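Filed under: Company News / Standards & Compliance

VADENT PUBLISHES HOUSE RULES FOR ROBOT ARMS AT THE TABLE

Tabletop code sets out when a gripper may close, and on what

PRIRKTON, May – Vadent today released the Wilis Code, a good-practice standard for robot arms working on household furniture. It runs to 904 clauses, which the company describes as the short version. The first draft had 3594, including a lengthy section on doilies.

The code covers simulated and physical work alike. An arm must know what it is reaching for before it arrives, and must keep its elbow in mind as well as its fingers. Lamps, laptops and phones count as bystanders and are to be left where they lie. Plants have a chapter to themselves, after a long internal argument over whether a stem is a handle. (Clause 12: it is a handle if the task sheet says so, and the task sheet had better say so.)

Every trial under the code needs 2 sign-offs, one before the gripper moves and one after. Signing both in advance is a breach, however good the coffee was.

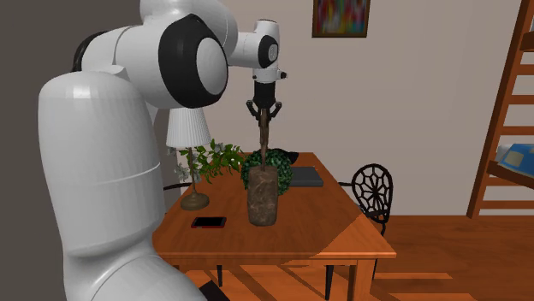

Daneshvar

Simulated rooms get no discount under the code. A rendered table with a potted stem, a lamp and a phone on it is to be treated as though someone will want to eat there later, and a collision with a virtual lampshade goes in the log with all the others.

The Wilis Code is free to download from Vadent. Comments are open through the end of May and should cite a clause number. Remarks on the doily section will be forwarded to its authors, who remain attached to it.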